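**Home Management, second-year project, Gremov College**
Submitted by Ysaline Marty, Tuesday, October 27, 2026

# Sorting the clean laundry on the bed: a comparison of two methods

## 1. The question

In many homes the clean clothes go from the basket to the bed, and they stay there until somebody needs to sleep. I know this from my own family. My question was simple: if a person sorts such a pile first by owner or first by type of clothing, which way gives fewer mistakes and less handling of the same piece?

I call the first way the Vasseur method, after the neighbor who taught it to me. The second way is the one in our course book, and in my tables I call it "by type." My teacher asked me to keep the number of methods at two, and I think now this was good advice.

## 2. Homes and clothes

I visited 19 homes in Solarham. All of them have at least one child of school age. I began in June with three test visits, which I did not include in the results, and I did the others after the summer.

In every home I asked the person who normally does this work to sort one pile with me present. I did not help. I wrote down each piece of clothing in my Koltitel notebook, which has narrow columns, so I used one letter for the type and one letter for the color. Altogether I recorded 236 pieces. Sheets, blankets and pillows were not recorded, even when they were on the same bed.

A "mistake" means a piece was put on one stack and then moved to another. If a person picked up a piece, looked at it and put it back in the pile, I noted it as "returned" and did not treat it as a mistake.

## 3. What I found

Of the 236 pieces, 85 were returned to the pile at least once. This was much more than I expected. Most of them were dark: navy, black or dark gray. White shirts were almost never returned.

The Vasseur method had fewer mistakes in homes with one child. In homes with two or more children close in age, the result was opposite. The reason is easy to understand – when two brothers wear nearly the same size, the owner must be read from the tag, and it takes time to find the tag inside a twisted sleeve or leg. Several parents sorted by type in this case without my asking, and looked for the owner only at the end.

Socks were a special problem. Some people took them out first, some left them for last. I could not compare this properly, and I decided to leave it for another project.

## 4. Dark clothes with bedding

The slowest piles were those where clothes were lying together with blankets and pillows. Dark pieces were folded over each other, and one could not see where one ended and the next began.

Clothes and bedding together, one home:

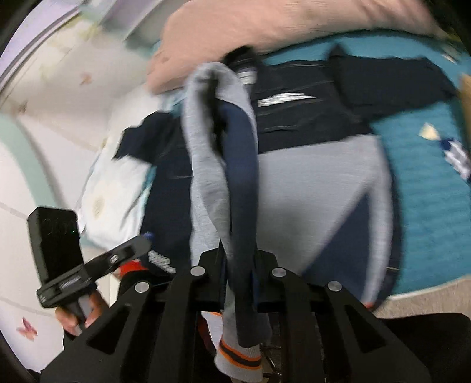
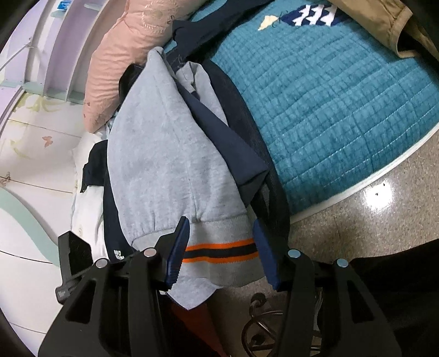
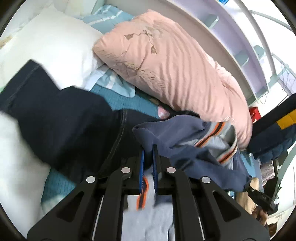
Trim and cuffs are, in my opinion, the most useful sign for sorting dark clothes, and my first version of the record sheet had no place for them. I had only "type" and "color," so a navy piece was just navy. The garment in the last picture has an orange-and-black striped trim along its edge, and with such a detail a person can recognize the piece before unfolding it. The pale grey-blue lining, which shows where the cloth folds over, can also help if the garment is inside out. I added a column called "edge" to the sheet, but too late to use it in all homes.

## 5. Limits and next steps

My being in the room surely made some people more careful than usual. Also, I have only one pile from each home, and a pile after a sports weekend is different from a pile of school clothes.

If I repeat the work, I will ask people to move the bedding to a chair before they begin, and visit every home once with the bedding and once without. I would also write down the sizes on the tags, because I now believe that size difference between children matters more than the number of children. The record sheet with the new column is attached at the end of the printed copy.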